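Cell 3 drops push-buttons at the plate, grip or camera?
Forum: Cell Setup and Maintenance

uwieser
Thursday, 7:40

Hello all. I look after a small sorting cell at our Parton workshop. One arm, two black fingers, a wrist camera. It takes push-button units from a plate and puts them in trays. Until August it ran well. Now it loses parts when lifting, most often the ones with the metal head turned toward the rim. In one shift of 2069 picks I had 27 drops, and nearly all were of this kind.

I have already cleaned the fingers and tightened the bolts at the finger base. The force setting is the same as before. Below is the wrist view before a pick, with the fingers open. 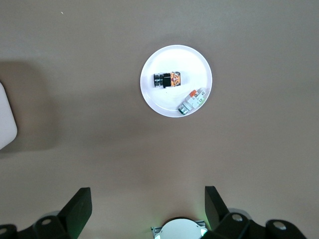
Reply 1
kilicarslan_m

Your two parts are not the same build. One has a black block in the middle which sticks out further than the rest, the other is the white and gray one with the stacked blocks. Do you use one grip point for both? At Kılıçarslan we always teach each type separately. I would not touch the camera.

Reply 2
SheylaF

I disagree about the camera. If the drops began suddenly and the program did not change, I would look first at the hand-eye calibration. An offset of 3 mm is enough that the fingers close on the round head and not on the body, and a ribbed metal end is a bad place to hold.

Test: put one part in the center of the plate, pick it 7 times, turn it a little each time. If the error turns together with the wrist, it is the calibration.
Sheyla Flores, Wolgate

Reply 3
kilicarslan_m

The test is good, but then he should also do it with the part near the rim. The raised edge can stop a finger before it is fully down. The diagonal part in his picture is quite close to it.

Reply 4
uwieser

Thank you both. Yes, one grip point for all, measured from the center of the part. I did the test at lunch. In the center of the plate: no drops, but the grip is always shifted to the same side of the wrist, by 2 mm or a bit more. Near the rim: two drops.

So I will calibrate again tonight and teach the second type after that. Does somebody have a flat plate without rim to recommend?
Urs Wieser

Reply 5
nimthorpe_tech

We use a plain sheet with a rubber mat. Matte, please, shiny white gave us trouble with reflections.

Reply 6
SheylaF

A mat is fine for the fingers, but measure the pick height again after you change it.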